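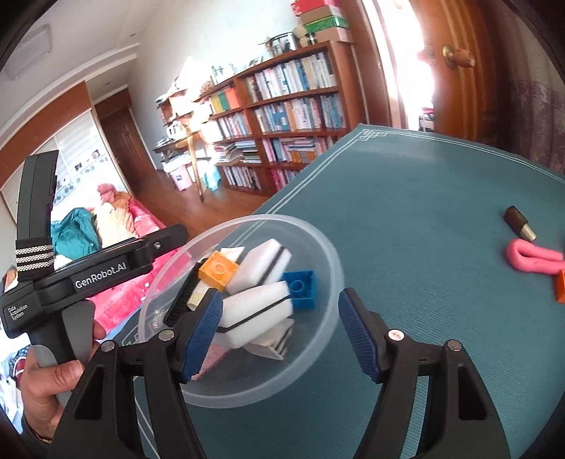
家庭自制酸面种在更换面粉之后，多久能够恢复原有的产气能力？
多数样本在连续喂养四到六次后恢复，全麦换白面的一组所需次数最多。

3.2 换粉后的恢复过程

本节报告参与家庭在更换面粉后的记录结果。招募方式和问卷内容见第2节，这里只说明与换粉有关的部分。最终纳入分析的家庭共62户，其中51户交回了完整的喂养日志，其余各户的日志有不同程度的缺页，只用于3.4节的访谈分析。

换粉前，各户按自己的习惯喂养面种至少两周，面种、面粉与水的重量比统一为1:2:2。换粉当天起改用指定面粉，比例不变，每天喂养一次，时间由各户自定，但前后相差不得超过两小时。记录项目包括室温、喂养时间、面种涨到最高点所需的时间和最高点的高度。高度以喂养后初始高度的倍数表示。我们把“恢复”定义为连续两次喂养的最高点都达到换粉前平均值的九成以上。

白面换全麦的一组恢复最快，中位数为两次喂养。这一组有相当一部分面种在第一次喂养后就超过了原来的高度，涨到最高点的时间也明显提前。这与Hafstein和Kragh在较小样本中得到的结果一致。全麦面粉的麸皮带入较多的矿物质和酶，面种活动加快并不意外，但高点过后回落也快，若仍按原来的时间喂养，面种在下一次喂养前往往已经塌陷，酸味偏重。有几户因此自行改为每天两次，这些数据从改动当天起不再计入。

全麦换白面的一组情况相反。第一、第二次喂养后高度普遍下降，第三次最低，之后才逐步回升，中位数为六次。日志里常见的描述是“气泡变小”“表面发灰”“闻起来没什么味道”。有19户在低点期间考虑过丢弃面种重新培养，其中多数在收到提醒短信后继续喂养，后来都达到了恢复标准。换用黑麦粉的一组介于两者之间，但黑麦面糊黏稠，体积变化小，以高度判断会低估其活动程度，这一组的数值只宜在组内比较。

室温的影响比预想的大。记录期包含七月，部分家庭厨房在午后超过三十度，面种的高点提前到喂养后三小时以内，而傍晚才查看的家庭看到的已经是回落后的高度。我们在日志中加入“杯壁残留痕迹”一栏，让参与者以痕迹的最高处补记，这个做法减少了一部分误差，但不能完全消除。Szabó建议以重量损失代替高度，家用厨房秤的精度目前还达不到要求。

图3 桌上铺有带花纹的布，放着一只透明塑料碗。

容器形状也会影响读数。直壁容器读数最稳定，敞口的碗越往上越宽，同样的体积增加表现为较小的高度变化。使用碗的家庭须另外提交一次注水标定，即每加入100毫升水量一次液面高度，再由我们换算为体积。标定数据缺失的，不参加高度比较，只保留时间数据。

3.3 面粉批次

同一品牌不同批次之间的差别不在原计划之内。Larkska白面在记录期中途更换了批次，Vestergaard在整理日志时发现，换批次后数户面种的高点同时推迟，推迟幅度在一小时上下。两批面粉的蛋白质标注相同，我们没有条件测定淀粉酶活性，因此不对原因作出判断。后续分析把批次作为分组变量处理，主要结果没有改变。

未换粉的对照家庭在同一时期没有出现高度下降，说明前述低点与季节关系不大。对照组户数较少，且多数养种时间超过一年，与换粉组并不完全对等。养种时间本身是否影响恢复速度，将在3.5节讨论。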